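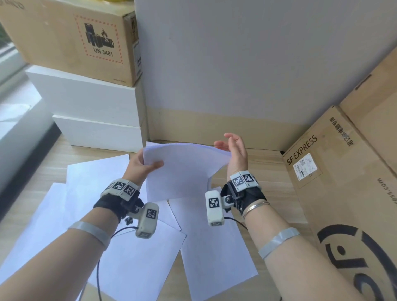
*Photo: Drorley Press*

**Drorley to issue corrected text of Huenchumán's "Prukau"**

Drorley Press will publish a corrected edition of *Prukau*, the long poem by Lorena Huenchumán, in March. The new edition replaces the text the press has kept in print since the first printing and restores the poem's original line numbering, which was lost when the book was reset for a smaller page.

The poem runs to 1,517 lines in eight sections. In the first printing, long lines were allowed to run past the normal text block into the outer margin. The later setting used a narrower page and broke those lines with a turnover indent. A conversion error then caused a number of turnovers to be treated as separate lines, so that the marginal numbers drifted from the second section onward. Quotations from the poem in print currently follow either system, and the two do not agree after the early pages.

The corrected text was established from the author's final typescript, checked against the first printing. Where the two differ, the typescript has been followed unless the author marked the change on proof. Huenchumán read the new proofs in full and made a small number of further changes to punctuation, all of them recorded in a textual note at the back.

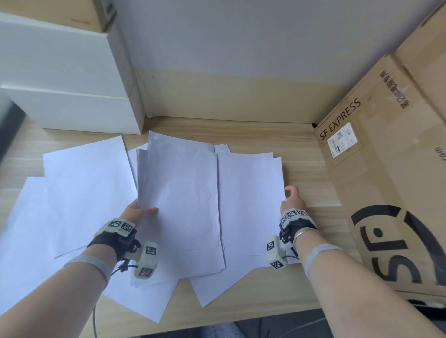
*Loose sheets on a desk.*

"I asked for the line breaks and the stanza spaces," Huenchumán said. "The commas were a separate discussion."

Stanza spaces that fall at the foot of a page have been a recurring problem with the book. In the new setting each one is marked in the textual note by page and line. The press considered a printed symbol on the page itself and decided against it at the author's request.

The edition is set in Jekier, a text face with old-style figures, at a size slightly smaller than that of the first printing. The wider page has been reinstated and no verse line now turns over. The book will have about 200 pages, including the note, a concordance of old and new line numbers, and the short afterword that appeared in the first printing only.
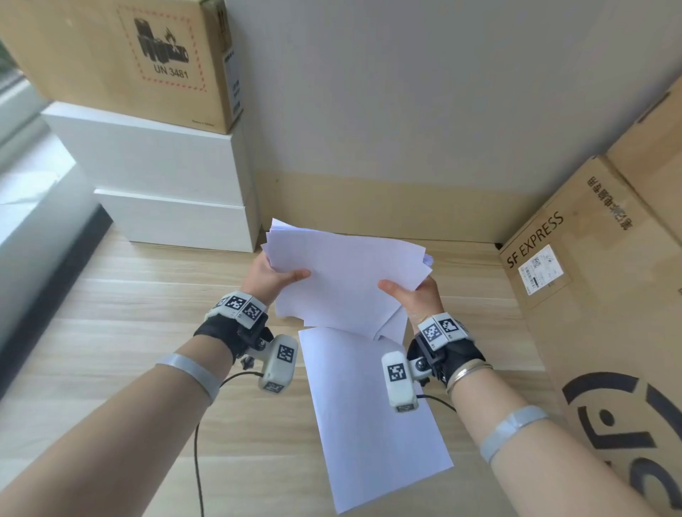 The concordance is arranged by section and gives the first-printing number, the reset number and the new number in parallel columns. It will also be posted on the press's website as a plain text file for readers who own the earlier book and do not plan to replace it.

The first run is 400 copies, sewn in paper covers. There will be no hardcover. An e-book is planned for later in the year, with fixed line breaks at the default type size; at larger sizes the turnover indent will return, but the line numbers will hold.

Distribution is through Damasceno, which also handles the press's backlist. Remaining stock of the reset version will be withdrawn when the new edition ships. Bookstores holding copies may return them for credit under the usual terms. Course orders already placed for the spring will be filled with the corrected text. 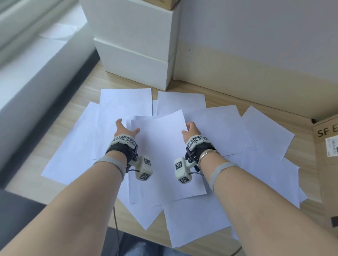 *White paper in an overlapping spread, with a hand on the top sheet.*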